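Urkari Technical Institute
Robot Work Cells, Unit 5: Faults and Safe Recovery
Handout for the session of Thursday, May 20, 2021

Purpose of this handout

This unit examines one fault from the two-arm sorting cell and the steps by which it was traced. Students should read the handout before the laboratory period and bring it with them. The written report is due one week after the laboratory period.

1. The cell and its task

The Plamis cell has two arms that share one black work table. The arms pick small, light items from the table and place them in a container. Each arm runs its own motion program. A supervisor program, Cleletix, grants each arm permission to enter the shared zone at the center of the table. Only one arm may hold that permission at a time during a pick.

The items are chosen for their shapes. Some taper from one end to the other, and a grip that is secure at the wide end may slip at the narrow one.

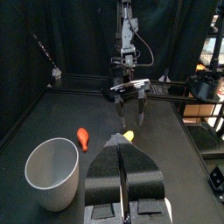

The shared zone is defined in software only. There is no physical barrier between the arms, and the grippers can reach each other. For this reason the permission signal is treated as a safety-related function in this course, even though the arms are operated at reduced speed.

2. The event

In February, during an endurance test of 1,000 picks, the cell came to a protective stop after some 800. Both arms were inside the shared zone. The fingertips had touched, and the force limit on one arm had tripped. No person was inside the marked area and no one was hurt. One fingertip was scraped and was replaced before the test resumed.

The operator on duty cleared the stop from the panel and restarted the program without entering the event in the log. The cell stopped again within the same shift. This second stop was logged, and the investigation began from that entry. The restart was a breach of procedure and is treated here as a separate failure from the contact itself.

3. Findings

The investigation compared the Cleletix log with the gripper records of each arm. The sequence was as follows.

The first arm closed on a tapered item near its narrow end. The item slipped out, and the fingers closed fully. The program read full closure as "item released" and gave up permission for the zone, although the arm was still over the table. The second arm was then granted permission and moved in. The first arm began a retry, which in that version of the program did not ask for permission again.

Two faults were therefore present. The release signal depended on finger position alone, and the retry routine bypassed the supervisor. Either fault could have remained hidden for a long time - the earlier picks in the test had produced no contact.

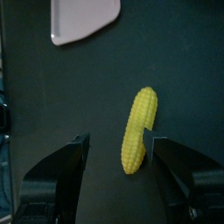
Grip approach was reviewed at the same time. The planner had been placing the fingers by the center of the item's outline as seen from the wrist. Where one finger hides part of the item, that center shifts, and the fingers may close off to one side. The planner now takes its outline from a view recorded before the fingers reach the item.

4. Corrections made

Permission is now released only when the arm has reported a position outside the shared zone. Every retry must request permission as a new pick. The force limit was left unchanged. After these changes the cell completed a check run of 50 forced retries, with items placed by hand at poor angles between runs, and no double entry was recorded.

5. Rules for the laboratory period

Do not reach over the table while either arm is enabled. An arm that is standing still may be waiting for permission and may move without warning.

After any protective stop, leave the arms where they are. Record the time, the message on the panel, and the position of both grippers. The instructor will decide when the stop may be cleared.

Replace a fingertip only with the power locked out. Inspect both tips of a gripper, including the one that shows no mark.

6. Report

Draw the permission sequence before and after the correction. State at which step the original program lost track of the arm's true position. Then propose one test that would have exposed the retry fault before the endurance run - and explain what result would count as a failure.

Reading: Pastor cell manual, chapter on shared zones.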